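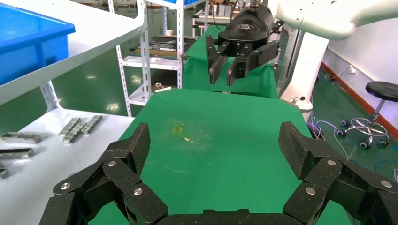
3. Fitting the Sivus bench cover

Read all of section 3 before cutting anything. Cover goes on last, after the legs are levelled (section 2) and before the vice or lamp bracket (section 4). Covers are sold in green or grey, same stuff, same fitting. Green shows marks more than you'd think - a yellowish stain like the one on the green table top in the photo stands out even when it has faded, so think about what you'll be spilling before you choose. Colour can't be swapped once the glue is down.

You will need
Cover sheet (in the long tube)
Tub of Baudry paste glue, supplied
Flat spreader, supplied
Sharp knife, new blade
Soft brush, damp cloth, pencil
Heavy books or similar for weights

3.1 Unroll the sheet face up on a clean floor. Leave it overnight if you can, four hours at the least. A sheet straight out of the tube will fight you all the way.

3.2 Brush the bench top. Then wipe. Then brush again. Any grit left under there will show as a pimple for ever.

3.3 Lay the sheet on dry, no glue. Overhang should be 20 mm on all sides. If it's short on one side check you haven't got it turned round, the two ends are not the same width.

3.4 Pencil a line on the underside where the back edge of the bench falls. Light line, don't press.

3.5 Fold the front half back on itself. Weights on the back half so it stays put.

3.6 Spread glue thinly on the bare half of the bench, middle outwards. Thin means you can still see the board through it. Stop short of the edge by a finger's width.

CAUTION - open a window. Glue smell is strong and hangs about. Keep off skin, wash hands before eating. No naked flames, no heaters on near the bench till it's set.

3.7 Wait until the glue is tacky, around 22 minutes in a warm room. Longer in a cold garage. Touch test: sticks to your finger but doesn't come away on it.

3.8 Roll the sheet down slowly. Smooth with the flat of your hand from the middle. Bubbles go out to the nearest edge, not back to the middle.

3.9 Take weights off, fold the other half back, repeat 3.6 to 3.8.

3.10 Weight the whole top, leave overnight. Trim the overhang next morning with the knife held upright. Short strokes. Cut away from yourself.

Note - narrow extension shelf (Skeswood model only) has its own strip, packed in the same tube. Fit it the same way but seperately, do not try to run one sheet across the join. The shelf needs to lift.

Note - glue on the face of the cover: damp cloth straight away. Once dry leave it alone, rubbing makes a shiny patch.

Looking after it

Dry brush at the end of the day. Crumbs and bits get trodden into the surface if they are left and then leaned on. Washing up liquid in warm water for most spills, blot, don't scrub. Tea, oil and varnish need dealing with the same hour. Old marks may lighten but will probaby not go.

No bleach. No wire wool. No hot pans.

Replacement sheets and glue from the Grustcombe shop, quote the bench model when ordering. Old sheet peels off from a corner, scrape what's left and start again at 3.2.

Go on to section 4, vice and lamp bracket.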